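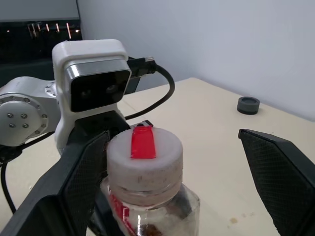 A clear plastic bottle, white cap, red tape across the top.

I've been reading Perihan Kahraman's notes on storing drinks and syrups for ages, so when she said yes to a chat I turned up with way too many questions (and way too much cake). She has been at it for nine years, first in the back of a café called Navarrete and now for herself, and she has opinions about bottle caps. Lots of them!

I started with the tape, because I'd been dying to. Why put it on the cap and leave the side of the bottle alone?

"Because I look down at things," she said. "I'm always looking down. In the fridge, in a crate, on the table, what I see first is the lid. If the tape is on the side, it's always on the side facing the wall."

And why red?

"Red means ask me before you drink it. That's the whole code. I had a system with five colors one July and I couldn't remember it myself, so now it's red or no tape at all."

I told her I use masking tape and a pen at home and she made a face. Apparently the pen rubs off the minute your hands are damp, and then you've got a mystery bottle anyway. She does write a date, but on a scrap that she tucks under the bottle in the crate.

We got on to the bottles themselves. I had assumed she'd be a glass person. "I love glass, I own plenty of glass," she said, "but I carry things up and down stairs all day. A plastic bottle with ridges, I can hold that with one wet hand. And I want it clear. If something's gone cloudy, or there's stuff sitting at the bottom, I want to know before I open it."
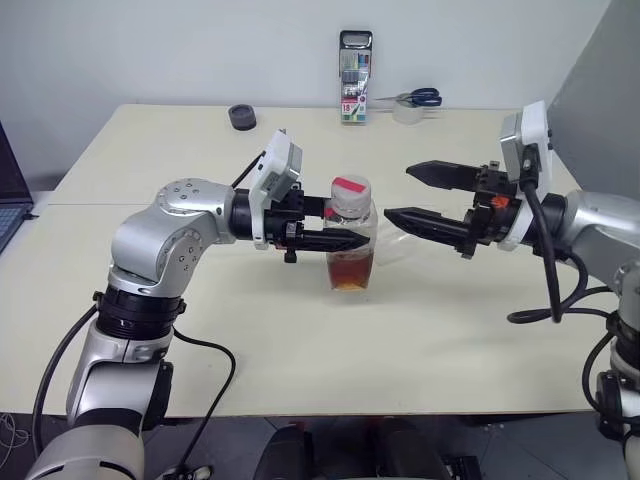

She never fills one to the top, either, which surprised me. I'm a right-up-to-the-neck kind of filler, mostly because I hate having two bottles when I could have one. Perihan thinks that's how you end up with sticky shelves. "Leave some room! You want to be able to turn it over and mix it. Tea especially, if you make it strong, it settles. You tip it twice, slowly, and it's fine. Fill it to the brim and you can tip it all day."

How strong is strong? She laughed and said she'd stopped giving people numbers, since everyone's spoon is different. She goes by color, held up against a pale wall. Amber she keeps. Anything darker gets cut with water, and if it's still harsh after that it goes in a cake.

I asked about scuffed caps, because mine look terrible after a few months and I always wonder if I should be tossing them. She doesn't mind a scuff or a mark on the outside. It's the thread she checks, with a fingertip, every time – a chip there and the bottle goes in the recycling, cap and all. She once bought a job lot of almost 1,200 spare caps from a supplier called Vorell and says most of them are still in her hallway, so if you know anybody who needs some, she'd be very glad to hear from them.

Before I left I asked what she'd change about her setup if she could, and I was expecting a bigger fridge. "A lower shelf," she said. "I'm short, and I told you, I like looking at the lids."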